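Shortbread carton

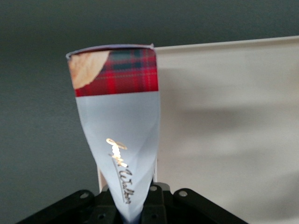 A shortbread carton is a folding box of thin card used to sell shortbread biscuits, usually with a sealed inner wrapper of film or foil. It is the cheaper relative of the shortbread tin and the more common of the two on grocery shelves. Cartons are made in many shapes, from flat boxes for fingers to upright packs for rounds, but the decoration varies much less than the shape. Tartan is the usual sign of the contents, often a red plaid crossed with dark green and navy, and it may cover the whole pack or be kept to a broad band near the top with a pale body below. A picture of the biscuit is commonly printed over the plaid, sometimes with only part of its scalloped edge showing.

Contents

Shortbread is a plain biscuit made of flour, butter and sugar. It has no egg and in most recipes no leavening, which gives it a close, crumbly texture. The three usual forms are fingers, which are thick bars pricked with a fork; rounds, which are small disks; and petticoat tails, which are wedges cut from a larger circle. In the United States the product is generally sold in the cookie aisle, though imported packs often keep the word "biscuit."

The biscuit is firm but breaks easily at the edges. Makers of petticoat tails have the most trouble with this, as the points of the wedges snap off. Some cartons hold a molded plastic tray inside the wrapper. Others rely on a tight stack, with the biscuits packed on edge so that each one supports the next.

Construction

The carton begins as a flat sheet of card, printed on one side, then cut and creased in a press. The cut sheet is called a blank. It is glued along one side seam and shipped flat to the bakery, where a machine or a worker opens it, inserts the wrapped biscuits and closes the ends. Ends are either tucked or glued. A tucked end can be opened and closed again many times, while a glued end normally has to be torn, unless it has a perforated strip.

The printed face of the card has a coating that resists light scuffing and small amounts of grease. The cut edges are not coated. For this reason the rim of an opened carton shows a pale line where the layers of the card are exposed, and this is also the part that frays and curls first. Corners lift with handling, particularly on packs that have been opened at the top and kept in a cupboard.

Card of this weight holds its shape well when the box is full. Once the biscuits are out it has little resistance to pressure from the sides, and an empty carton can be pressed nearly flat in one hand. The creases left by squeezing do not come out fully, even if the carton is opened up again.

Decoration

The association between shortbread and tartan is a matter of trade custom. Shortbread is strongly linked with Scotland, and tartan tells a shopper this at a distance, before any of the lettering can be read. Red patterns are favored because they stand out on a shelf and because they suit the winter holidays, when a large share of gift packs is sold. The designs used on packaging may follow a registered tartan or may be drawn up for the purpose by the printer.

Printing plaid on a carton is harder than it looks. The stripes have to meet at the corners and along the glued seam, and a small error in cutting shows up as a step in the pattern. Limiting the tartan to a band reduces the problem, as there is less of it to line up, and it leaves a plain area for the product name, ingredients and nutrition panel. White and cream are common for this area. Pale card does show creases and fingerprints more readily than a busy pattern does.

Lettering is often in gold or a dark color. Other stock images include thistles, stags, castles and pipers, though these are found more on tins than on cartons.

Carton and tin

Tins keep shortbread fresh longer after opening and protect it better in a suitcase, and many people keep them for buttons or sewing supplies. Cartons weigh less, cost less to ship and can be stored flat before use. The packaging writer Glenys Bloxham, in a short guide to bakery boxes, describes the carton as the everyday pack and the tin as the one bought for somebody else. She also notes that some bakeries print the same artwork on both.

The bakery brand Flistesell offers an example of the overlap. Its rounds are sold in a carton of 440 grams, with two inner sleeves, and the same sleeves are placed in the holiday tin. The Oakley assortment uses a single sleeve and a shallower box.

Storage

Unopened shortbread keeps for months in a cool, dry place. After the wrapper is opened the carton itself gives almost no protection from damp air, and the biscuits soften unless the film is folded over and clipped or they are moved to a container with a lid. Shortbread also picks up odors. It should be kept away from onions, spices and soap — a shared cupboard is often enough to affect the taste.

Disposal and reuse

Empty cartons are accepted with paper and cardboard in most local recycling programs. The film wrapper and any plastic tray should be taken out first, and the loose crumbs shaken off. Light grease marks are usually acceptable, but heavily soaked card belongs in the trash or, where local rules allow, in compost. Flattening the box saves room in the bin.

Clean cartons are sometimes cut up for gift tags or bookmarks, with the tartan portion used for the front. Collectors take less interest in them than in tins, and older examples in good condition are uncommon.

See also

Biscuit tin
Folding carton
Petticoat tails
Tartan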